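Histirden's plan to cut standby power gets a cool reception
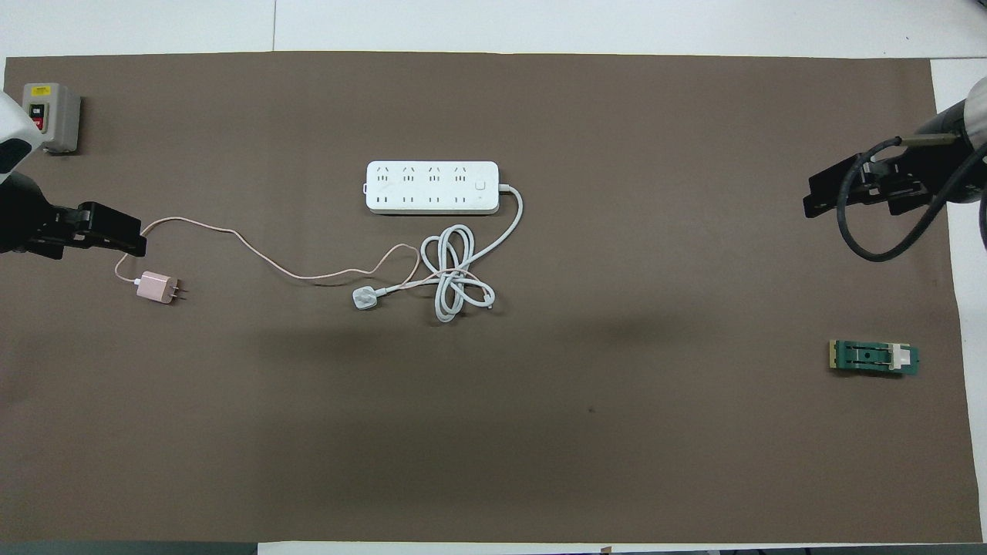
A switch box and a pale pink phone charger on a brown mat.

Households in Histirden will be asked to switch off idle chargers, televisions and kitchen gadgets overnight from October, under a scheme the town council says will trim bills and ease the load on an ageing local network. Whether it will do much of either is another matter.

The scheme, called Drosance, relies on people signing up and then remembering to turn things off at the wall before bed. Those who join get a leaflet, a fridge magnet and a reminder by text message at 10pm. The council has set aside enough money to run it for four months and hopes to enrol 200 homes in that time.

It has not said how it will judge the results. The published plan talks of "meaningful savings" but gives no figure per household, and the energy supplier Vidal, which is helping to pay for the leaflets, did not give one when asked. A spokesperson said it was "too early to put a number on behaviour".

That may be wise. A phone charger left plugged in with no phone attached uses very little electricity, and even a careful household with several of them would struggle to see the difference on a quarterly bill. Older set-top boxes and games consoles can draw a good deal more, yet they get one line on the back page of the leaflet. The front page is given over to chargers.

Neighbouring Gedum tried something similar three years ago. Its scheme was dropped after one winter, and the short report that followed said most of those who took part had stopped bothering by the New Year. Meter readings were collected from only some of the homes, and the weather had been mild, so the drop in use that was recorded could not be pinned on the scheme. Histirden's council says it has read the report and that its own version is "quite different". The main change seems to be the text message.

There is also the question of who will sign up. Residents at a public meeting last month pointed out that people already keen to save power tend to be the ones who join such things, and that tenants on prepayment meters have been watching every unit for years without a magnet to help them. Several asked why the money was not going on draught-proofing or loft insulation instead. They were told that this comes out of a different budget, which is under review.

The council says it will publish its findings once the trial ends. Sign-up forms are available at the library and the leisure centre, and the first reminders are due to go out in the second week of October.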